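Home News Council Transport Business Contact

Cidmont to collect paper cups separately from April

14th March | By Toshiko Ichikawa
2 min read

Cidmont will begin separate collection of used paper cups in April, under a contract awarded to the waste firm Preten. The service covers 344 addresses in the first phase, all of them cafes, offices and schools inside the ring road.

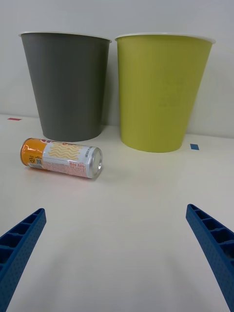

WASTE & RECYCLING

Paper cups are currently sent to the Skosgate transfer station with general waste. Most carry a thin plastic lining that standard paper mills cannot remove in a normal pulping cycle, and loads of mixed paper containing too many of them are rejected. Under the new contract the cups will be baled at Skosgate and shipped to a mill operated by Cirillo, where the lining is separated from the fiber in a longer wash.

Preten will supply each address with a tube-shaped collector holding up to 1000 stacked cups. Liquids must be poured off first. Lids, sleeves and stirrers are excluded and should go in the existing streams. Collectors will be emptied every two weeks on the same route as cardboard.
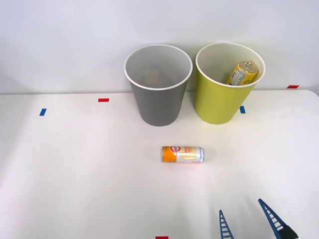

Sorting at the transfer station will be done by material, and color has no bearing on whether a cup is accepted. Printed cups and plain ones are treated alike. The gray cup on the left, with no printing visible on its outer wall and a rolled white rim, would be stacked upright in the collector with the rim left as it is. Flattened or torn cups jam the tube and should be placed in a paper bag beside it.

The contract runs for six years. The city will pay Preten a fixed fee per collector, with a deduction for any load in which food waste is found. A second phase would add 166 addresses north of the rail line, subject to a review of bale quality at Skosgate. Households are not included in either phase.

Businesses on the first list will receive a letter with their collection day and a form for requesting a second collector. Completed forms go to the city's waste office.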